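Ekevent Archive Desk: set-up guide for contributors
Section 3. Adding a relative's service record

Read this bit before you start typing. Most of the records we have to send back go wrong at steps 2 and 5.

What you need to hand:
service number if you have it, ship or unit names, rough dates of joining and leaving, any letters or papers you want to attach. A cup of tea. Scans should be done already, see section 2.

1. Sign in and pick New Record from the left hand menu. Not New Story, that goes to a different queue and we have to move it by hand.

2. Surname first, in capitals. Then forenames in full. Nicknames go in the Known As box, not in brackets after the name. The search can't see brackets.

3. Choose the branch. Merchant Navy is seperate from Royal Navy in the list, scroll down.

4. Enter each ship or shore base on its own line, with from and to. Month and year is enough. If all you know is "he was home by August" put August in the To box and leave the year blank, then tick Unsure.

5. Trade or rate. Use the pick list. If the trade isn't there choose Other and type it as it appears on the papers, abbreviations and all. Please don't tidy it up.

6. Save. You get a record number at the top of the page. Write it down, you need it for attachments.

NOTE: the record times out if you leave it. Save after every ship. Anything unsaved is gone and we can't get it back.

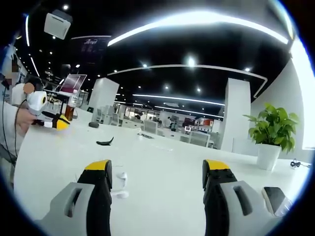 ATTACHMENTS AND CAPTIONS

7. Open the record by its number and press Attach. Limit is 49 files per record. More than that, start a second record and put the first number in the Linked box.

8. Caption each file. Who, where, when, who owns the original. Captions stop at 100 characters, the rest gets chopped off without any warning.

9. Letters: attach the pages in order, one file per page. Envelope last. Type out the text in the Transcript box if you can manage it, spelling as written. Use [?] for words you can't read.

CAUTION: don't attach pages copied out of published books. Family papers, your own photographs, official papers sent to the family, all fine. Anything else ask first.

CAUTION: living people. Take out addresses and phone numbers before you upload, including on the backs of photos.

Importing from the old Prolora site

Only for people who had an account there. All 1,141 Prolora records were copied accross but the attachments were not. Search for your relative under Tesamness collection, open the record, press Claim. Then do steps 7 to 9 again with your own files. Don't make a new record or there will be two of him.

Accented letters: some came over as question marks. Sjögren for instance shows as Sj?gren in the older entries. Correct it in the Surname box and save, and check the Known As box while you are there, it doesn't update by itself.

10. When it all looks right press Send for Checking. The record locks until a checker has been through it. Spotted a mistake after that? Use the Comment button on the record, with the line you want changed and what it should say.

Next: section 4, linking shipmates.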